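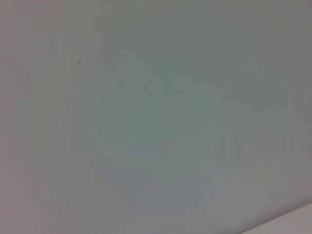
Lirine opens its tea room in Naidoo Yard, with a pot for every table

December 3, 2024

Lirine, the family-run tea merchant, is very pleased to announce the opening of its first tea room, in the old seed merchant's building at Naidoo Yard. After a good many years of selling leaf tea by post and from a stall at the Saturday-morning sort of market that always seems to attract rain, the firm at last has a place where customers can sit down, take their coats off and drink the stuff.

The room seats 20, with a long counter at the back and a quiet corner for anyone who has brought a book. Work started in June, when the building still had its grain bins and a great deal of dust, and the fitting out was done by the local joinery firm Sonitz, who kept the old floorboards wherever they could and were very patient about our changes of mind (there were several, mostly to do with shelves).

"We wanted it to feel like going round to a friend's house, the sort of friend who puts the kettle on before you've shut the door," said Sizwe Masilela, founder of Lirine. "My mother poured tea for everybody who came to ours, the postman included, and I suppose I've been trying to get back to that kitchen ever since. I'm only sorry it has taken us so long!"

The menu runs to 80 teas, from plain, strong breakfast blends to the smoky and the flowery, and staff will happily talk anyone through them who has the time to listen. Tea is poured at the table into small cups, so that it can be drunk fresh and topped up as often as people like.
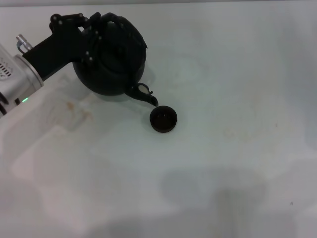
Small cups are a subject close to the heart of Aniela Sikora, who runs the tea room and chose most of what is on its shelves. "A big mug goes cold while you're chatting, and then you drink the last half out of politeness," she said. "With a little cup you get a proper taste, you pour again, and somehow you end up staying another half an hour. Dark cups are lovely on a pale table too, I'm very fond of that."

To go with the tea there will be seeded loaf, fruit scones and a lemon cake from the Fuvico bakery, delivered each morning and served until it runs out. Loose tea can be bought by weight at the counter, and customers are warmly encouraged to bring their own tins.

Lirine will also hold tasting afternoons through the winter. Each one lasts 2 hours and covers 3 teas from a single region, with cake, and places can be booked at the counter or by post using the slip in the current catalogue.

The tea room is step-free from the yard, and well-behaved dogs are welcome.

Press enquiries: Aniela Sikora, Lirine Tea Room, Naidoo Yard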